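Kodent gripper pair, six months on

Reviewed by Yiğit Kocabaş, January 28, 2024

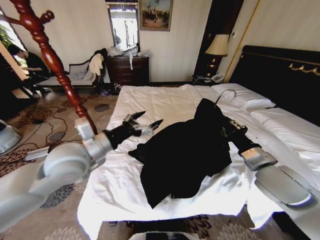
Right gripper holding a black garment close to its hanger, left one open over the sheet.

I bought the Kodent pair in July to replace the printed grippers on my two-arm build. They cost 69 each and came with a mounting plate, screws and a single sheet of instructions. The plate didn't match my wrist flange, so I drilled a new one on the pillar drill at our shared workshop. Allow an evening for that.

Grip on cloth is good. Thin knits and shirts are picked up first time if the fingers close square to the fold. Coming in at an angle, they tend to pinch one layer and leave the other behind. Dark fabric on a white sheet is easy for my vision code. Black on black is not, but that's my problem and not Kodent's.

I log every grasp. After 2478 closes, one finger has a little side play and the other three are as they were. I tightened it with the 4 mm key and it has held so far.

The cable is too short. I had to add an extension to each arm, and the plug works loose unless it is taped. The Rostach grippers I tried before had a locking connector and I miss it.

Noise is low enough to run them in the evening with someone else in the room.

Worth the money for clothes and bedding. For hard or heavy parts I would look elsewhere.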